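Ullatix Garment Care Terms
Data card and README, release 10

Summary

Ullatix Garment Care Terms is a table of clothing care instructions collected from sewn-in labels and printed hang tags. Each row holds the wording of one instruction, its normalized form, and the garment category it was attached to. The release contains 1,665 rows. After exact duplicates are removed, 1,626 remain. Both versions are included.

The table was compiled for matching free-text care instructions to a fixed vocabulary in resale listings and laundry records. It is text only.

Files

terms_full.csv: all rows, including duplicates
terms_unique.csv: exact duplicates removed
vocabulary.csv: normalized terms with short definitions
categories.csv: garment category codes
CHANGES.txt: release history

All files are UTF-8 with a header row. Fields are separated by commas and quoted only where the value contains a comma. Line endings are LF.

Fields

row_id: integer, stable across releases. Deleted ids are not reused.
source_text: the instruction as printed, with original capitalization.
norm_term: key into vocabulary.csv. Empty if no term applies.
category: key into categories.csv.
fiber: fiber content as printed, or "unstated".
source: one of clenisell, yimyam, direct.

Category codes

Codes are assigned by construction first and by use second. A pull-on garment with a gathered elastic waist is coded EW whatever its length. Drawstring waists are DW. A waist with both elastic and a drawstring is coded DW. Fixed waistbands with a button, hook, or zipper are FW. 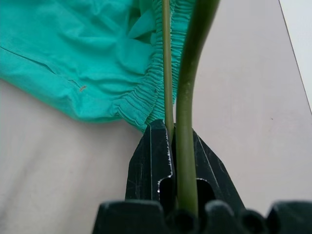 Gathered elastic waistband on a teal garment (category EW).

Releases before 8 had a single code for all waists. Rows from those releases were recoded by hand by Ntombi Tshabalala. Where the label record did not state the waist type, the code is WU.

Normalization

Source text is lowercased, stripped of punctuation, and compared with the vocabulary. Unmatched strings are reviewed manually. Temperature values are kept in the unit printed on the label and are not converted. "Do not wring" and "do not twist" map to one term. "Dry flat" and "reshape and dry flat" do not, as the second adds a handling step.

Drying instructions cause most of the disagreements between reviewers. "Hang dry", "line dry", and "drip dry" are separate terms. "Hang to dry" maps to hang_dry. "Hang immediately" is a storage or finishing instruction and maps to hang_prompt, even when it follows a tumble dry instruction on the same label.

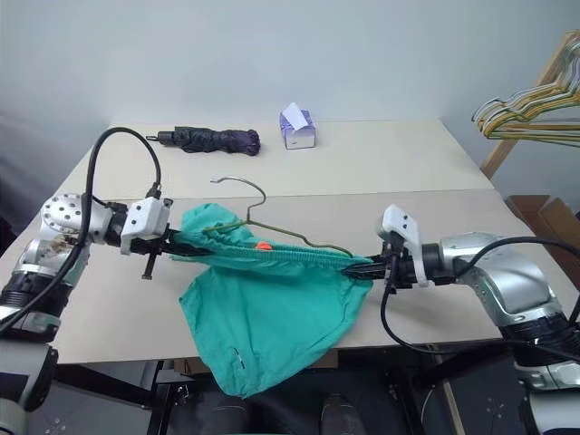
Instructions that name two methods, such as "line dry or tumble dry low", are split into two rows sharing a source_text value. These are not counted as duplicates.

Known limitations

Only English text is covered. Care symbols without accompanying words were skipped.
Children's clothing is overrepresented in the yimyam source.
The fiber field is unstated for most hang tags.
Spelling errors on labels are preserved in source_text.
A 20-character limit in an early entry form truncated some direct rows. They are listed in CHANGES.txt.

Maintenance

Maintained by Nobuhle Potgieter. Corrections should quote the row_id and the full label wording. Changes to the vocabulary are made once a year, in February. The Cleluvo import script reads releases 9 and 10 without modification; older releases need the category column renamed from "type".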